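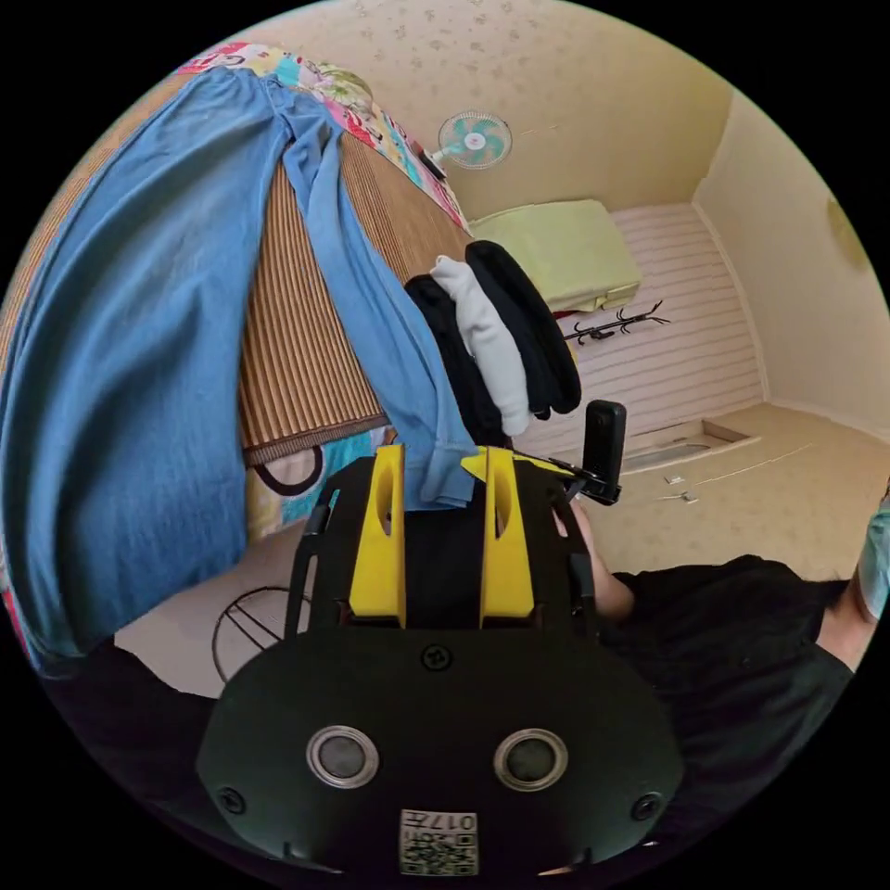 The trailer for Kan is out so I can finally talk about the miniature work! Long thread, mostly about fake rain and fake roofs. Mute me now if that's not your thing.

---

Our job was Erkdale, the mining town that floods in the last act. The script has the river come down the main street at night and take the chapel with it. We all read that page and started grinning.

---

There was talk early on of doing the whole thing as a water sim. I love a good sim (half the wide shots have simulated water in them, and that team is fantastic), but the director wanted the close shots to have real water hitting real walls, and we were very happy to build walls.

---

Scale is the big argument on any water job. Droplets don't shrink, so if you build too small, every splash looks like a bathtub. We went to one-sixth for the street and the chapel, and the hill houses behind are much smaller because they never get wet.

---

At one-sixth the chapel was taller than me. You could stand inside it and look out through the rose window, which I did a lot, usually when I was supposed to be painting gutters.

---

Slate roofs: we cut every tile separately and glued them on in rows, starting at the bottom, like a real roofer would. The first test used molded sheets and it looked great right up until the water hit it and the whole roof lifted off in one piece like a lid. Back to the knives.

---

The breakaway walls were my favorite part. Weak plaster, a little pigment, loose sand in the mortar lines. Each one was scored from behind so it would fail where we wanted. Too weak and it crumbles when you carry it to set, too strong and the river just goes around. We threw so many buckets of water at test walls in the parking lot.

---

We shot at the Wamex tank, which I had wanted to work in since school. The dump tanks sit up on a ramp, the gates open, and you get this big ugly brown wall of water coming at you. Brown because we dyed it. My boots are still brown.

---

High-speed cameras came from Bisetti, along with splash housings and a tech who could swap one over faster than I can find my glasses. Getting the frame rate right makes or breaks this stuff. Shoot too slow and it's toys in a sink, too fast and the river turns to syrup.

---

Reset time on the street was almost 2 hours. Drain, mop, pull out the broken walls, put in the new ones, touch up the mud line, relight the windows. Then everybody backs off, it goes very quiet, and the shot itself is over before you've let your breath out.

---

We did 26 dumps over the shoot. I'd have happily done more. The chapel only had spares for one retake, so that was the tense night. The steeple was meant to drop straight down, and on the take that's in the movie it turned as it fell and the bell swung out. Completely unplanned. The whole stage yelled.

---

Someone asked about the lit windows: little warm LED strips sealed in silicone, with tracing paper behind the glass. A few of them kept glowing underwater after the walls went and comp kept them in. Look for it in the trailer, just after the bridge goes!

---

Huge love to the comp team, who put falling rain and people into our street and matched our mud exactly. There's a plate where I can't find the join and I built the thing.

---

Going to dig out some pictures of the roof tests next. If you're into miniatures and have questions about plaster mixes, ask away, I have a whole notebook of bad ones.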